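About Elard

Elard supplies folding cartons to small food and gift producers. The work covers structural design, short print runs, and checking finished boxes before they go to the packing line. The office and sample room are in Bellstead. Cutting and gluing are done at the Okum works, where there are 3 lines, 4 days a week.

Most orders are for tall, narrow formats. These are harder to get right than a square box of the same volume. A small error in the base crease shows as a lean at the top, and a repeating pattern makes it easier to see. Tartans and checks are therefore proofed on made-up cartons as well as flat sheets.

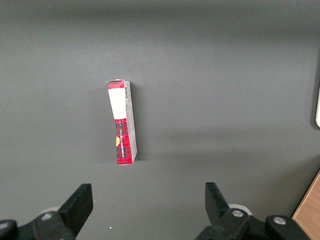 Slim upright carton, red tartan front with white label band; barcode on the side panel.

Each sample is stood on end on a plain surface and viewed from the front and one side. We record the following:

Lean from vertical
Wear at the corners
Position of the label band
Creasing on the side panels
Barcode placement and contrast

Small lettering that runs up the length of a panel is checked separately, at reading distance, with the box turned on its side.

The sample room holds 1,274 cartons, filed by height and then by board weight. Customers may borrow from it. The Dela Peña range, our standard set of slim formats, is kept on the first rack and can be ordered unprinted.

Sample requests received before noon on Monday are made up the same week — printed samples take longer.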